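Re: [local-places] When is a town not a town?

Hello all,

A reply to the message from earlier this week, which I've been chewing over ever since:

> I'm going through the list of municipalities for our district and I can't
> make the numbers work. Gernby is down as a town, but Brakeck is bigger and
> it's only a village. Is there a population cut-off or isn't there? And why
> does Vida appear twice?

Short answer on the cut-off: there is one, but it only bites when a place applies. You need 1,000 residents to ask for town status, and once you've got it you keep it, however many people move away. Gernby got in years back when the quarry was still going (happy days!) and has been shrinking gently since. Brakeck had 1,943 people at the last count and could be a town tomorrow if it wanted, but the parish has never put the form in. I asked at the district office once and they said villages pay less towards the shared roads, so I can't say I blame them.

Vida is more fun. It's on the list twice as there really are two of them, the town of Vida and the rural municipality of Vida, which wraps all the way round it like a doughnut. Separate councils, separate budgets, and the rural one has its office inside the town, so it's run from a building that isn't on its own land. I love this sort of thing.

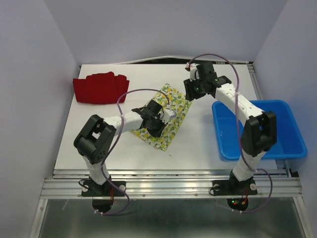 If you add them all up you should get eight municipalities: two towns and the rest villages or rural. If you're getting nine, you've probably counted Sandis, which was merged into Brakeck and is now just a ward. The old boundary signs are still up on the river road, so it's an easy mistake, and the map on the district website still shows it too.

Does anyone have the merger order for Sandis? I only have the second page, and I'd love to see where they drew the line by the mill.

Cheers, and sorry for the ramble

Filed under: Boundaries & Place Status

Recent threads
Old parish maps, where to look
River road boundary signs
Ward names in Brakeck
Spelling of Gernby before the railway
List rules and how to unsubscribe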